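Gripper notes, Riis hand vs. Stinotska two-finger, thread. Same arm, same controller, same task: pick up a teaspoon, put it in a mug, stir, take it out.

We run the Dadport controller for both. Firmware from February, no patches since. I know there's a newer one. I'm not changing it in the middle of a comparison.

Three views of the spoon-and-mug setup.

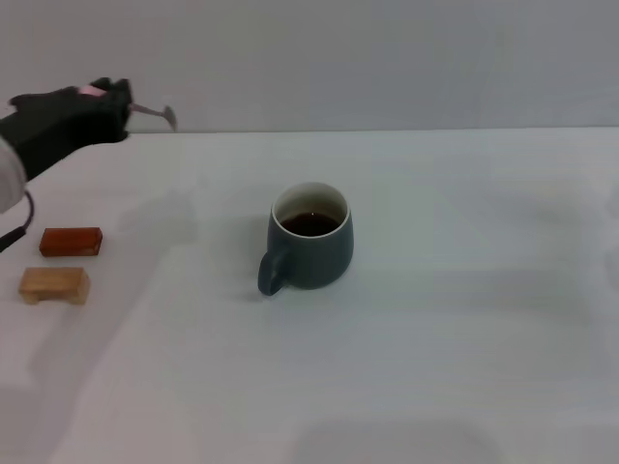
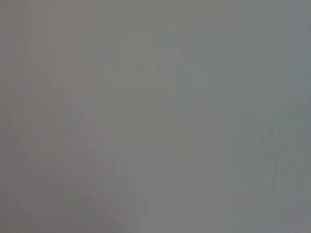
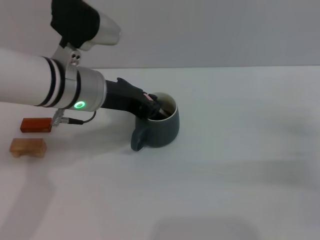

Top: head view, spoon held over the back of the table. Middle: wrist view, very close and out of focus. Bottom: head view, fingertips in the mug.

Why a teaspoon. The handle is thin, the bowl is heavier than the handle, and the metal is slick. If the grip is a little off, the spoon rotates around the contact line and you find out right away.

Protocol: 40 trials per gripper per spoon position, 14 positions. A trial counts as a success if the spoon goes in, makes three full turns, comes out, and the mug stays within a thumb's width of where it started.

The mug limit sounds generous. It's the criterion that fails most often. Any side load from the spoon against the inside wall goes straight into the mug, and a ceramic base on a smooth table doesn't resist much.

First result, grip force. The Stinotska holds the spoon at its lowest setting but lets it pivot. Two settings up, the pivot is gone. Above that you gain nothing and the motor gets warm over a long session.

The Riis hand has more contact area, so pivot is less of a problem. The cost is repeatability. The fingers close in a slightly different order depending on where the handle first touches, and the final spoon angle varies with it.

That angle matters more than I expected. The controller assumes a fixed tool tip. If the spoon ends up tilted in the grasp, the stirring circle is shifted by the same amount and you scrape the wall on one side.

Fix that sort of worked: after the grasp, lift to a set height, hold for a moment, estimate the tip from the head camera, update the tool offset, continue. Adds time to each trial. I'd keep it anyway.

Now cameras. The head camera does nearly all the useful work here. It sees the mug, the arm and most of the table, and the calibration against the arm base has stayed put between sessions.

The wrist camera is the Dodov fixed-focus unit. At approach distance it's good. Up close it gives you a gray field with a soft gradient in it, and no feature tracker I have will lock on to that.

So the question is when to stop trusting it. I log the number of tracked features per wrist image. Below a threshold, the controller drops the wrist estimate and runs on the head view plus joint positions.

I tried blending the two with a weight instead of a hard cutoff. It was worse. A bad wrist estimate with a low weight is still a bad estimate, and it showed up as a small sideways drift on the way down.

Autofocus would help in theory. The last autofocus module I tested hunted every time the gripper moved, and each hunt cost several images. Fixed focus is at least predictable.

Cables. Tape or clip every connector near the wrist and leave a loop long enough for full wrist rotation. My worst afternoon on this project was an intermittent fault that I blamed on the driver and then on the controller – it was a connector working loose.

Also, a dangling cable moves things. Add its swept volume to the collision model or keep your props out of its reach. I do the second one because I'm lazy about the model.

Lighting is soft and from overhead. The arm still throws a wide shadow on the table and the mug detector used to pick up the edge of it. Retraining with the arm in more poses took care of most of that.

Dark glaze outside, pale glaze inside is a good combination for rim detection, by the way. An all-white mug on a white table was much harder. I may do those as a separate set.

Log totals for anyone who wants to check my arithmetic: 1,849 attempts started, 1,764 kept. The rest were thrown out for operator stops or dropped logs, without looking at the outcome.

The kept count is higher than 40 x 14 x 2 because I reran several positions after the tool offset change. Old and new runs are tagged separately. Don't pool them.

Current preference: Stinotska for the spoon, Riis for anything with a fat handle. If I had to leave one mounted all week it would be the Stinotska, mostly for the boring reason that it swaps out with four screws.

Next up is a whisk – different stiffness, much worse to model. Same positions, same controller. Logs go up once I've renamed the columns into something readable.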